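Wording for Dad's notice in the parish magazine, how long is too long?
Posted by Leonardo Pagano, September
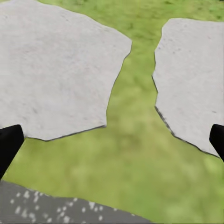

Hello everyone, I hope it's all right to ask this. My father died last month at 88 and I've been given the job of writing his notice for the Trostness parish magazine. I've got to 2,415 characters and the editor's limit is 1,665, so something has to go, and I keep putting things back in! He was born in Pärn, came over as a boy, worked the ferry for most of his life and sang bass in the chapel choir (rather loudly, bless him). My sister wants every grandchild named. There are eleven.

marrowfat
So sorry about your dad, Leonardo. I'd keep the ferry and the singing and let the grandchildren go in as "his eleven grandchildren". When we did Mum's we listed them all and still managed to miss one, and she was fifteen and minded very much.

Hettie_B
I'm going to disagree, kindly I hope. People cut these out and keep them. I have my nan's in my Bible and the first thing I look for is my own name, daft as that is at my age. Lose the jobs and dates and keep the family.

marrowfat
Fair enough Hettie, but a list of names could be any family's. The loud bass could only be him.

oldferryhand
Was this Enzo on the Dreltard crossing? If so he once held the boat for me when I was late for my own wedding, and I never did thank him properly. Put that in if you've room, or don't, but I wanted you to have it.

Leonardo Pagano
It was, and I'd never heard that, thank you. I read it out to my sister and we both had a bit of a weep. I'm down to around 2,023 now, with first names only for the grandchildren and the school years gone.

Hettie_B
First names only is a good way round it. Ask the editor if the hymn numbers count towards the limit, ours never did.

Last updated: September
Contact the moderators | © Lirnitia Village Boards | Back to top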